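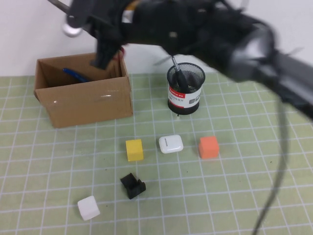
Pen holder

A pen holder (also pen cup, pencil cup or desk tidy) is an open container kept on a desk or workbench to store writing instruments upright. It is among the most common desk accessories and among the least obeyed. Most holders contain at least one object that cannot write, and a fair number contain no working pen at all.

Form and materials

The usual form is a cylinder open at the top, tall enough to support a pencil and short enough to let its owner see which one it is. Black wire mesh became the standard office finish, often paired with a solid base. Mesh is light and cheap, and it gathers dust in 400 small openings where a plain cup would have gathered it in one. Ceramic, wood and leather versions are also sold, chiefly as gifts.

Many mesh holders are sold with a paper label wrapped around the middle. The label is meant to be removed. In practice it often stays on for the life of the object, and some owners come to regard it as part of the design.

Contents

Although named for pens, the holder accepts anything long and thin. Screwdrivers are frequent residents, as are scissors, rulers, chopsticks and a single knitting needle of unknown origin. Guadalupe Nava, in her survey of small offices, Mastside, recorded 3763 items in 600 holders and classed fewer than half as stationery. She did not test the pens, citing a limited supply of patience.

Pens, meanwhile, tend to settle in whatever is nearest. An open cardboard box is the usual rival: it arrives with a delivery, loses its flaps, and is soon holding a pen lying on the diagonal. Dirk Verstraete called this the "temporary box" and noted that the oldest one he had studied was still temporary after two changes of management.

Use on workbenches

On hobby benches the holder commonly stands on a gridded cutting mat, whose neat squares have no measurable effect on the arrangement of the things put down on them. Small cubes, earbud cases and other items too short for the cup remain on the mat. Shallow trays and divided organizers, such as the Clillik insert, are intended for this class of object. They fill quickly, usually with pens.

Maintenance

A holder is emptied by turning it upside down over a sheet of paper. The debris typically includes pencil shavings, one paper clip and a cap that fits nothing.

See also: Desk organizer, Junk drawer, Mug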